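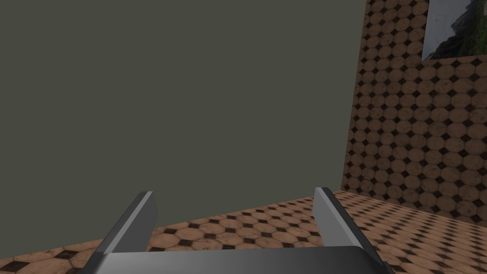 **Filed under: Sim stuff / Things that broke**

Quick one before bed, mostly so I remember how I fixed this. Or half fixed it. Sunday night, should be asleep.

So the gripper stopped closing. No crash, no error, no red text. Wrist goes where I tell it, arm plans fine, fingers stay wide open like they never got the message. And the log says grasp succeeded. Every time. I had a whole folder of successes with nothing in the fingers.

Background for the two people who read this: I've been running pick-and-place episodes in the Cluden room, the one with the octagon tile floor. Kavach is my little controller, runs the arm and decides what counts as a grasp. Strobel is the logger. I wrote both, so there's no one to yell at.

I left a batch going over the weekend. 3,053 episodes. Came back, success rate looked amazing, better than it's ever been. Should have been suspicious right there. Instead I made a coffee and felt smart for a good hour.

Then I opened the wrist camera frames to grab a nice one. Went through a bunch. Fingers open. Fingers open. Fingers open and pointed at a blank wall. Bad feeling in the stomach.

### What was going on

Kavach checks a grasp by asking if the fingers have stopped moving. If they've stopped, and they aren't fully shut, then something must be between them. That was the logic. Fine when the fingers are getting commands. If they never get a command they're also stopped, and they're also not fully shut. So: success! Great work everybody.

The command wasn't getting there because I'd renamed a joint. Changed it in the robot file two weeks ago to match the Sarovetti naming, forgot the controller config. Kavach looks up the old name, finds nothing, and sends the close command to nowhere. And it swallows the error, becuase past me wrapped the lookup in a try block and left a comment that says "fix later."

I did not fix later.

Went back through the batch with a script that compares the finger gap at the start and end of each episode. Everything before the config got reloaded was fine, that's 236 episodes. After that, junk. All of it. The reload happened when I restarted the machine on my way out the door, so I basically broke it and left the house.

### The other view

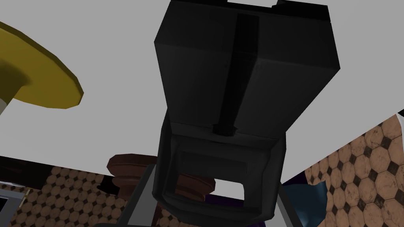

Camera placement is the second half of why this went on so long. I'd been checking runs from a view where the gripper itself fills the middle, figuring that if I could see the hand up close I'd catch any problem with the hand. Nope. What you get is a big black housing with stuff poking out around the sides — a bit of purple under the jaw, some blue next to it, a gray bar each side. Can't tell from that if anything is being held. I'd flip through those, see color near the jaw, and go yep, looks good. The log agreed with me so why would I look harder.

I have another view with both fingers clear against the room, and that one would have told me in a second. I just wasn't saving it for every run, to keep disk use down. Saved myself some gigabytes, lost a weekend of compute.

### Fix

Did these tonight, in this order:

- Joint name corrected in the controller config
- Try block gone. If the joint isn't there the whole thing dies, loudly
- Grasp check now needs the fingers to have moved after the close command, then stopped short of shut
- After the lift, check that the object's height changed too
- Strobel saves the clear finger view at the end of every episode

Reran a short set. 71 percent success. Way worse than the fake number and I've never been so happy to see a 71. I watched a pile of the failures and they look like normal failures, it misses, it bumps things, it closes on air and says so.

Still don't love the height check. An object that gets knocked and rolls up onto something would pass. Rare, but I've seen this sim do dumber things. Might compare object position to the wrist during the lift instead, they should move together. Need to think about what happens when it slips a little in the fingers, don't want to fail those.

### The part that bugs me

It's sim, no harm done, I know. But I was going to put this same check on the real arm next month. Same code, same try block. Picture it telling the next step it's holding something when it isn't, or worse the other way around, thinking its empty and swinging off with a thing still in its fingers. I've got a bench and a cheap arm and my face is usually pretty close to both.

So the real arm waits. First I want a startup test — open, close, open, read the positions back, refuse to run if any of it doesn't match. Sarovetti has a hook for startup checks that I've never touched. Will try it this week if work lets up.

Deleting the junk episodes now. It's taking forever. Going to bed.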